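Good practice for a shared room with hand-held grippers

This page is written for new operators and for those who plan the sessions. It explains how to prepare the room, how to hold the two grippers and how to keep the markers readable when several people record at the same time. We wrote the first version for the Sullik project in August and have corrected it two times after comments from the Skarkorgate group.

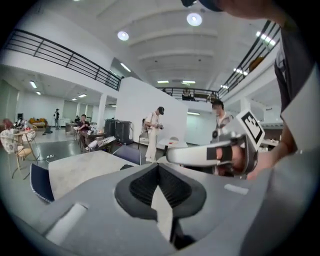
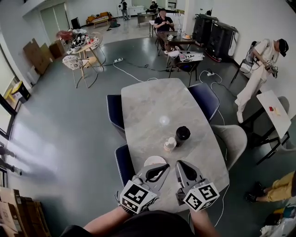 Hand-held grippers with printed markers, in use in a shared room.

Before you start

1. Choose your table and stay with it until the session is finished. If you must change, tell the session lead first, so that the log has the correct table name.

2. Walk one time around your table. Look for power strips and cables on the floor. A cable that crosses a walking path must be moved to the wall or taped down along its full length.

3. Put bags under a side table or in the storage corner. Push back the chairs you will not use.

4. Place only the objects from your task sheet on the table. Our limit is 12 objects for one task. Drinks for the operators have their own table.

Checking the markers

Each gripper has its own marker pattern. Compare the pattern with the card in the case, and write both numbers in the log. A marker with a scratch, a fold or a lifted corner has to be replaced before recording. Do not repair it with clear tape, which gives reflections. Wipe the faces with a dry cloth only.

Strong ceiling lights can also make a bright spot on a polished table top. Try the start position and look at the preview. When the spot covers an object, move the object by one hand width and check again.

Holding and moving

Keep your wrists straight and your elbows near the body. Begin every recording with the fingers open and both grippers still for 2 seconds. Then work at a calm speed. Close the fingers on the object fully before you lift, and let it stand on the table before you open them.

Do not turn a marker toward your chest or cover it with your sleeve. If you drop something, finish the recording, mark it as "drop" and repeat the task. Please do not delete it. The reviewers at Jia want to see these recordings also.

Distance to other people

Leave enough space that two operators with stretched arms cannot touch. When you need to pass behind somebody who is recording, say it and wait for an answer.

Breaks and log

Our rule is a break after 200 recordings, even if you feel fine. Put the grippers down with the fingers closed, never hanging over the table edge. The log template is form 338 in the Trurkex folder. Fill it in before you leave the table, and write the reason for every recording you marked.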